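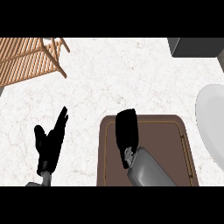

Is there a rule for where an idle arm is supposed to wait?

posted by Hikden44

Hi all, I'm pretty new to two-arm setups and I'm writing the house rules for our kitchen tasks in simulation. My boss wants them to fit on one page (ha). We've got 456 runs saved so far and the arms wait in a different spot in almost every one. Do I need a fixed rest pose for the arm that isn't working, or is "stay out of the way" good enough? And does any of this matter when it's all rendered and nothing can get hurt? I looked through the industrial safety stuff and got lost fast. 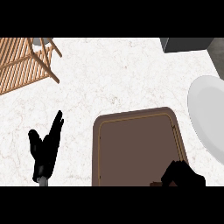 Left gripper open over bare marble, right one over the brown tray.

Jovitz

Write it down, and put a number on it! "Out of the way" means something different to every person on your team, trust me. We did the Ellberg project with no rest pose at all and ended up tossing 17 runs, all from one afternoon, when the spare arm drifted into the other one's path. What I'd put on your page: idle gripper open and empty, parked over clear counter, never above a plate or anything else that breaks. Set a minimum gap between the two arms and have the software check it on every step, don't leave it to whoever is driving. And yes, I'd do it in sim too. If you ever move to real hardware you'll bring your habits with you, good and bad. The formal standards are worth reading once you have a real cell, but they want a risk assessment of the whole setup, so a one-pager won't cover you there.

higuchi_b

what Jovitz said mostly. we let ours wait anywhere inside a marked zone, a single fixed pose made everything look the same after about 2,000 runs. log which arm is idle, too. we forgot and had to go back and do it by hand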